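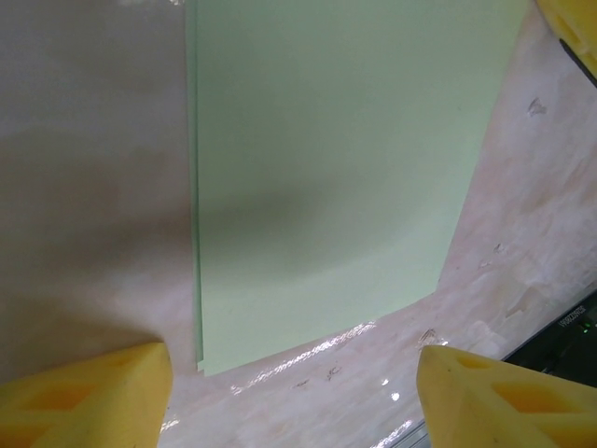

*Green stock on the marbled top. Left edges don't line up.*

**June 2024, Saturday**

Paper again. The Clotosley sheet says the mint green comes "square and ready to use." I have my doubts. There's a thin strip of green showing down the left side of the stack, so at least one sheet is sitting off from the rest. That could be bad cutting or it could be sloppy stacking, and I don't see how anyone can tell which from looking at it. The Stendthorpe notes blame the cutting every time. They blamed the cutting for the white stock too, and that was a folded corner.

Color is another argument I'm staying out of for now. The sheets look darker across the middle left, but there's a shadow lying right on them, so please don't write "uneven dye" in the log on the strength of that.

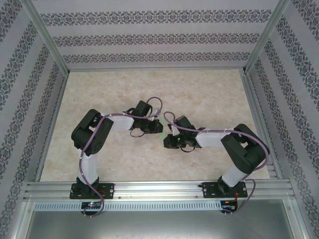

Weight: a wrapped pack from the shelf was 1,394 g when it came in and 1,387 g after 11 days. Rashti's leaflet would call that drying out. Maybe. We used 2 different scales, and I never checked one against the other, so the 7 g could be nothing at all. Do it over on one scale before anybody quotes it.

Also not sold on the marble pattern as a background. Cream and blush patches under pale paper make the edge harder to judge by eye. Julier claims its patterned tops "hide wear," fine, but I want to see a corner, and I'd take a plain dark board over this any day.
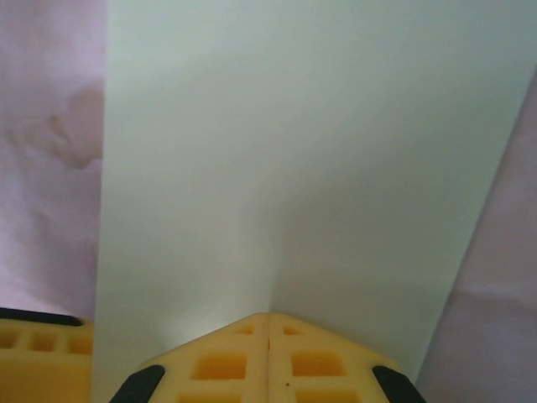

*White surface, pale pink-lavender fabric on both sides.*

The pink is easier to pick out against white than I expected, which doesn't say much for green on marble. One look under one light, though.

To do:

- same scale, same pack, weigh again
- try a plain dark board under the green
- check the stack against a steel square before arguing about the cutting
- ask Clotosley what "square" means in millimeters; if there's no number by September, drop the claim from our notes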